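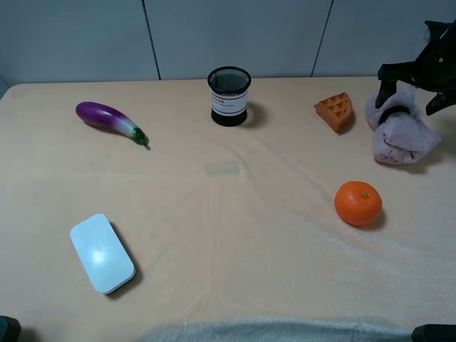

Getting a Plellier arm to clear the kitchen table

We have had the Plellier tidying kit on hire since February. A few things that save time:

Spread things out. Leave a hand's width between items and it picks first time far more often. Ours needed 2 tries for most things in a heap.

Roll towels and put a band around the middle. A towel left flat gets dragged or dropped.

Use a plain, pale cloth and pull it tight. Patterned oilcloth confused ours badly.

Soft fruit is fine on the low grip setting. Aubergines are better taken across the middle than by the stalk end.

Shiny cases slip. Devendra Solanki at Sisodia, who rent out the kits, sent us the Nitix finger pads and they helped — buy the thicker ones.

Empty pen pots before you start. It tips them.

Wipe the fingers every 12 runs with a barely damp cloth. No washing-up liquid.

A full table takes around 3 minutes. The Rinidine stand is extra and we managed without it.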